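Fil : est-ce que les machines savent faire les corvées, oui ou non ? (version longue, prenez un café)

1/ Vous êtes plusieurs à m'avoir demandé, après mon fil de juillet sur les robots qui plient du linge, ce que j'en pense « pour de vrai ». Je bosse dans un atelier de reconditionnement informatique, je passe mes journées à ouvrir des machines, et le soir je rentre chez moi affronter un lave-vaisselle plein. J'ai donc deux postes d'observation, et un avis sur les deux !

2/ Réponse courte : ça avance beaucoup plus vite que je ne le croyais, et ce n'est pas encore là. Je sais, c'est frustrant comme réponse. Mais le détail est passionnant, parce que ce qui coince n'est presque jamais ce qu'on imagine.

3/ Commençons par la maison. Ce que les machines font déjà très bien : laver le linge, laver la vaisselle, aspirer un sol dégagé. On ne les appelle plus robots et c'est dommage, ma grand-mère aurait pleuré de joie devant mon lave-linge. Ce qu'elles ne font pas : tout ce qui se passe AVANT et APRÈS. Trier, charger, vider, ranger, ramasser la chaussette sous le canapé.

4/ Mon aspirateur (un Fundelar, modèle de base) est formidable pendant vingt minutes et stupide la vingt et unième. Il me faut préparer la pièce pour lui. Relever les chaises, enlever le tapis à franges, ranger les câbles. J'ai fini par organiser le salon autour de ses besoins. Je l'adore quand même.

5/ Et dans l'atelier, me direz-vous ? Un atelier, c'est plus propre qu'un salon, les gestes se répètent, l'éclairage est bon. On devrait y être déjà. Eh bien à moitié seulement, et cette moitié me fascine.

6/ Pour situer : chez Stendness, on a traité 2107 postes sur le dernier exercice. Des tours, des portables, quelques stations de travail bien lourdes qui sortent de bureaux d'études. On ouvre, on dépoussière, on retire ce qui doit l'être, on teste, on remonte. Sur ce total, 728 étaient des tours, et ce sont elles qui m'intéressent ici.

7/ Une tour, vue de loin, c'est l'objet idéal pour un robot. Des modèles produits en grande série, des vis au même endroit, des rails, des clips. Les fabricants ont même mis de la couleur sur les pièces qu'on est censé toucher. Sur le papier, on écrit un programme par modèle et on rentre chez soi.

8/ Sauf que les clips ont vieilli. Un loquet qui s'ouvrait d'une pichenette il y a six ans demande maintenant de pousser ET de tirer ET d'incliner légèrement, et on ne le sait qu'en le sentant sous le doigt. Moi je ne réfléchis même pas, ma main s'adapte. Expliquer ça à un bras articulé, c'est autre chose.

9/ Prenez la carte graphique. Pour un humain entraîné, c'est une petite minute : décrocher le maintien, vérifier l'alimentation, libérer le verrou du slot, tirer droit. Pour une pince, c'est un concentré de tout ce qui est difficile : peu de place, des composants fragiles juste à côté, un verrou qu'on ne voit pas toujours, et une force à doser au plus juste.

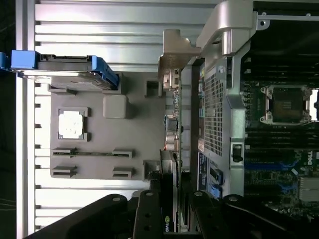
10/ Le problème de la place

Regardez où il faut aller : la carte, avec son « NVID » à moitié lisible sur le capot noir, et tout contre elle le grand support en métal argenté avec sa grille perforée. Les maillons noirs de la pince prennent tout le bas de l'image alors que la zone utile est minuscule. Mes doigts ne sont pas fins, mais ils se plient dans tous les sens et ils se glissent !

11/ Le problème du regard

Dès que la pince approche, elle cache ce qu'elle vient chercher. J'ai exactement le même souci avec ma main, sauf que je termine au toucher sans m'en rendre compte. C'est pour ça que je suis les travaux sur les capteurs tactiles avec un enthousiasme un peu ridicule. Le jour où ça devient solide et bon marché, je pense que beaucoup de choses se débloquent d'un coup.

12/ Le problème du métal qui brille

Les panneaux en métal nu, surtout quand ils sont striés, renvoient la lumière en bandes claires et sombres. Nous, on sait que c'est un reflet. Un système de vision peut y voir un bord, un trou, une pièce en plus. On a passé une après-midi entière à déplacer des lampes pour comprendre ça, et le meilleur remède a été un bête diffuseur en papier calque – deux euros.

13/ Le bleu, notre ami

Petite parenthèse de passionné : les poignées bleues sur le berceau de disque, les languettes bleues, tout ça a été pensé pour un technicien pressé. Et c'est un cadeau pour la vision par ordinateur ! Une couleur franche au milieu du gris, ça se repère facilement. Si des concepteurs me lisent : continuez, mettez-en partout, on vous aime.

14/ Les essais

On a comparé deux approches. La première, Sokol, rejoue une trajectoire apprise pour un modèle précis. La seconde, Vuvemico, regarde la machine et décide de son chemin au fur et à mesure. Je précise que je ne vends ni l'une ni l'autre et que je n'ai aucun lien avec les équipes, à part leur envoyer des messages trop longs.

15/ Sokol est rapide et régulier, un vrai métronome. Tant que le châssis est bien calé et que le modèle est le bon, c'est un plaisir. Décalez la tour de quelques millimètres et il part travailler à côté, avec le même sérieux. On a donc fabriqué un gabarit. Ça marche bien, mais caler la tour dans le gabarit, qui le fait ? Moi.

16/ Vuvemico est plus lent, hésite, recule, recommence. Par moments on dirait un stagiaire très poli. Mais il encaisse les variations, et il a appris à s'arrêter quand ça résiste. Ce dernier point me rassure plus que n'importe quelle démonstration de vitesse. Une pince qui insiste sur un verrou encore fermé, c'est un connecteur arraché et une carte mère bonne pour le bac.

17/ Les chiffres, pour ceux qui aiment : 950 tentatives de retrait d'un composant, toutes pièces confondues, et 313 où quelqu'un a dû intervenir. Donc deux fois sur trois, personne n'a touché à rien. Il y a un an j'aurais signé tout de suite pour ça ! Et en même temps, un collègue qui m'appelle une fois sur trois, je n'ai pas encore gagné de temps.

18/ Les interventions se ressemblent beaucoup : un câble passé devant la pièce, une vis foirée, un clip cassé par le propriétaire précédent. Jamais deux fois le même câble, bien sûr. Les objets mous restent la bête noire, dans un boîtier comme dans un panier à linge. D'ailleurs une nappe de fils et une manche de pull posent à peu près le même casse-tête.

19/ Ce qui marche déjà et dont on parle trop peu : le dévissage (quand la vis est saine), le tri des pièces déjà sorties, le transport des bacs, la lecture des étiquettes. C'est moins spectaculaire qu'une main qui plonge dans un PC, et c'est pourtant ce qui soulage mes poignets en fin de journée.

20/ On me répond souvent : « mais il suffit de concevoir des ordinateurs faits pour être démontés par des robots ». Oui ! Mille fois oui ! Mais les machines que je reçois aujourd'hui ont été dessinées il y a des années, et celles qu'on dessine maintenant arriveront chez moi quand j'aurai des cheveux blancs. Entre les deux, il faut bien travailler avec ce qui existe.

21/ Et retour à la maison, puisque c'était la question de départ. Une tour de bureau, c'est rigide, posé à plat, avec une documentation. Mon évier un soir de raclette n'a rien de tout ça. Si la pince peine encore avec une carte graphique dans un boîtier bien éclairé, je ne l'attends pas pour demain devant mes poêlons.

22/ Par contre je suis prêt à parier sur des morceaux de corvées. Vider le panier à couverts. Apparier des chaussettes posées à plat. Remonter les jouets dans la caisse. Des tâches où rater n'est pas grave et où on peut recommencer dix fois pendant que je lis dans le canapé. La lenteur, à la maison, je m'en fiche complètement.

23/ Dans l'atelier, je vois plutôt le partage du travail : la machine prend les vis et les pièces faciles, me signale ce qu'elle ne sent pas, et je garde les verrous récalcitrants. On a déjà réorganisé une table dans ce sens et l'ambiance est bonne, même si on se dispute sur la place du bac à vis.

24/ Questions que je vois passer :
– « Ça fait du bruit ? » Moins que notre compresseur.
– « Ça fait peur ? » Les deux premiers jours, un peu, ensuite on lui parle.
– « Et la pâte thermique ? » Toujours à la main, et j'y tiens !
– « Le prix ? » Trop cher pour un petit atelier, pour l'instant.

25/ Prochaine étape chez nous : les barrettes mémoire. Deux loquets, une pièce fine, un geste bien droit. J'ai dit à tout le monde que ce serait plus facile que la carte graphique et je commence déjà à le regretter. Si vous avez des retours d'atelier, ou une cuisine où quelque chose de motorisé vide vraiment le lave-vaisselle, racontez-moi ça en réponse, je lis tout.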